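Home | News | Sites | Galleries | Contact

Gallery: The new handling arm at Likov

The arm came to our Warkerora site in July. It does handling work that staff used to do by hand, and people now spend more of the shift setting up jobs and checking results.

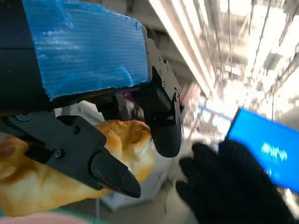

Bread was a hard item to start with. Grip settings are kept per product, and changing them used to mean a call to the supplier. Now shift staff do it themselves after 2 days of training - the same course for everyone.

The log stood at 1,671 picks when we put this page together. Staff read it at 8 each morning and decide what needs another try.
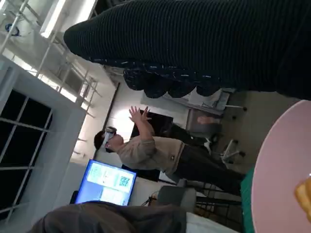
Headset work is a new line on the rota. Turns are kept short, as some people find it tiring on the eyes. Pay grades have not changed, but the job titles are under review.

We use cookies to remember your settings. Accept | Manage

Comments (2)

matar_nights: Is the training open to part-timers? I asked at Zudham and got no answer.

K.: My wrists are better since we stopped lifting all shift. I do miss the talking though - it's more screen time now.

Previous gallery | Next gallery | Back to top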